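# Veso flat mop, seven weeks in

August 22, 2018

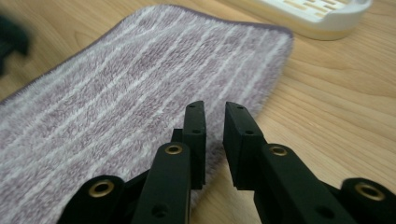 I bought the Veso because my old string mop had started to smell like a pond, and because Marama Sheehan told me hers had changed her life. Marama has also said this about a salad spinner. I ordered it anyway.

You get a handle in 2 sections, a flat swivel head, and 7 washable microfiber pads. Seven seemed like a lot until I met my hallway.

**Putting it together.** The handle sections screw into each other and then, over a week of mopping, unscrew from each other. A turn of electrical tape fixed it. The instructions cover this under "Enjoy your product."

**On tile.** Very good. It gets along the grout without flooding it, and the head lies flat enough to go under the stove, where I found a fork I had accused two separate roommates of stealing.

**On wood.** Fine if you wring the pad until your wrists complain. Any wetter and you get streaks you can read by. I tried the Hundlow floor soap first and it left a film, so now I use warm water and a very small squirt of dish soap.

**The swivel.** Too eager. Push at the wrong angle and the head folds under like a fainting aunt. My cousin Muthu Naidu, who is six foot three, says the handle is also too short, but he says that about doorways.

**Washing the pads.** Warm cycle, no fabric softener, hang to dry. Six of mine still look decent. The seventh went in with a red towel and is pink, and I've made it the bathroom pad. Don't put them in the dryer with anything fleecy unless you want to spend an evening picking lint with tweezers.

I had a Baloch spray mop before this, and the trigger died in April. The Veso has no trigger, no tank and no batteries, so there's less of it to let me down.

Four stars. I'd have gone higher if the handle came with threads that held. Replacement pads are sold separately, in a color they call "oat."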